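The Case for the Shared Bin
By Annick Ferrand
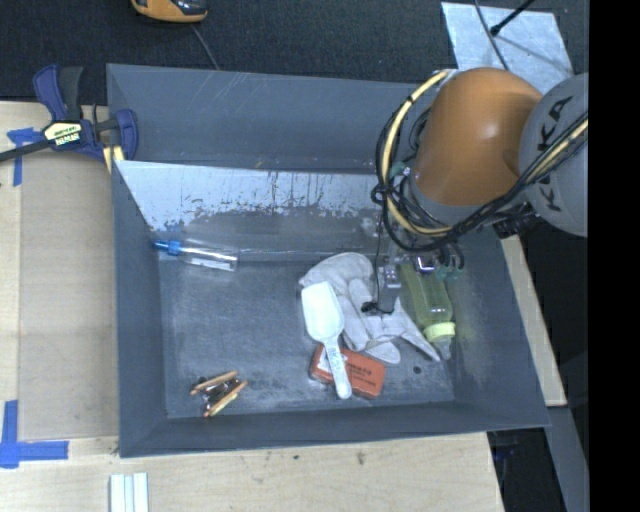
A work glove and a white plastic scoop on the floor of a gray bin.

Every summer the Girnanthorpe depot receives the same request: replace the large gray bins with cabinets of small, labeled drawers. The latest proposal, circulated in July, would provide 14 drawers per bay. I respectfully oppose it.

A drawer asks a worker to make a decision at the end of a shift. A glove must be matched with its partner, a scoop returned to its proper slot. These are reasonable expectations in a stockroom. They are less reasonable on a working floor, where the likely result is a glove left on a windowsill and a scoop that turns up a week later.

The open bin makes one modest demand – that things be put in it. Scratches and scuffs are no argument against it. A container that is used will show wear, and gray plastic or metal need not look new to hold a glove.

My colleague Prasanna Mollah objects that small items get buried. The point is fair, and it calls for emptying the bins every seven days, a duty the present rules leave to no one in particular. The depot should assign that duty before it spends money on furniture.

Written comments on the drawer proposal are due by 10th August.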